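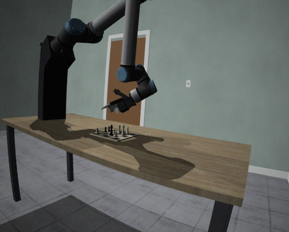
**Chess club helper wanted, Tasville Library**

We need an adult to run our after-school chess group, two afternoons a week, starting in July. Players are mostly beginners, ages 8 and up.

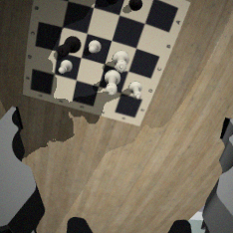 You should know the rules well and be patient with kids who don't yet. A rating is not required. Pay is by the hour, and bus fare from Hukthorpe is covered.
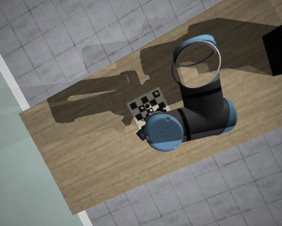 *A small checkered board on the long table.*

Set-up and clean-up count as paid time.
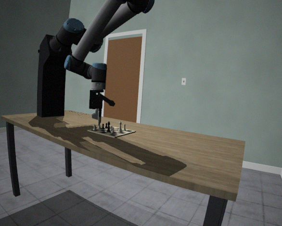 Apply at the front desk by June 6, 2025. Quote job 1795.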